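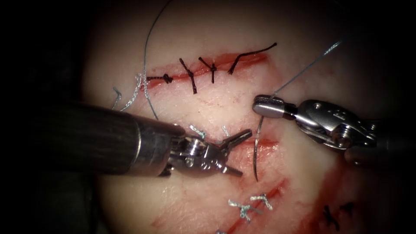

Two robot arms over a suture practice pad. The arm on the right holds a curved needle.

How a Robot Is Shown the Way to Sew

Doctors close a cut in the skin with stitches. Another word for stitches is sutures. A stitch is made with a curved needle and a length of thread, and a person who wants to do it well has to practice. Practice is done on a pad made to be cut and sewn. No one is hurt, and the pad can be thrown away afterward.

Robot arms can use the same pads. The arms in the picture have small tools at their tips. One kind of tool, called a grasper, has two jaws that open and close like tweezers. Another, called a needle driver, holds the needle.

Who moves the arms?

In the lesson described on this page, a person does. The person is called the operator. The operator sits at a desk and holds two handles, one for each arm. When the left handle moves, the left arm moves. When the operator squeezes a handle, the jaws on that side close. Moving a machine this way is called remote control, or teleoperation. "Tele" comes from a Greek word for "far."

The handles can be set so that a big movement of the hand makes a small movement of the tool. With a setting of 5 to 1, the hand moves five inches and the tool moves one inch. This helps with thin thread and short stitches.

What does the computer save?

While the operator sews, a computer keeps a record. It saves the pictures from the camera. It also saves the position of every joint in both arms, and whether each pair of jaws is open or closed. Each saved try is called a demonstration.

At the Utik workshop in Devgate, one demonstration is one stitch. It has seven steps:

Pick up the needle.
Turn it to the right angle.
Push the point in on one side of the cut.
Bring it out on the other side.
Pull the thread through.
Tie the knot.
Trim the ends.

Anežka Oravec and Pin-yu Lai take turns as operator. They change places often, as tired hands make poor stitches. Their goal is 500 demonstrations. Stitches that go wrong are saved too, but they are marked with a label so the computer does not copy them by mistake.

How does the robot learn?

A computer program goes through the demonstrations many times. It looks for links between what the camera saw and how the operator moved the arms next. Later, the program gets a new picture and must choose a movement by itself. People check the result. If the program has trouble with one step, the operators record more examples of that step.

Words to know

Incision: a cut made on purpose.
Suture: a stitch, or the thread used to make it.
Operator: the person who controls a machine.
Demonstration: one saved example of a task.

Text: Jui-lin Tam. Checked by Pin-yu Chuang.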